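OK friends, wooden bowl thread, because I can't stop looking at this one!

Pale honey color, thick rounded rim, and the grain on the inside... I could stare at it all Friday. (I have six bowls at home. Six! My shelf is full.)

2/ Red, mint green and honey wood together, yes please. I want my whole kitchen in those colors.
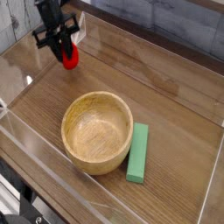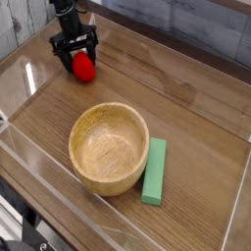
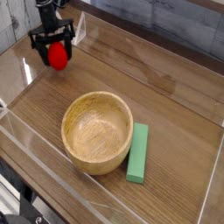
Myroslav Stetsiuk
Bowl turner and weekend teacher, Eltwood

3/ Look at how the rim stays thick all the way around. I love a chunky rim, so nice to grab with one hand.

4/ My first bowl at Eltwood took me 14 hours and the wall came out like paper on one side. Still eat my popcorn from it!

5/ Got a favorite wooden bowl? Post it below, chips and cracks welcome. I'll be reading replies tonight with tea.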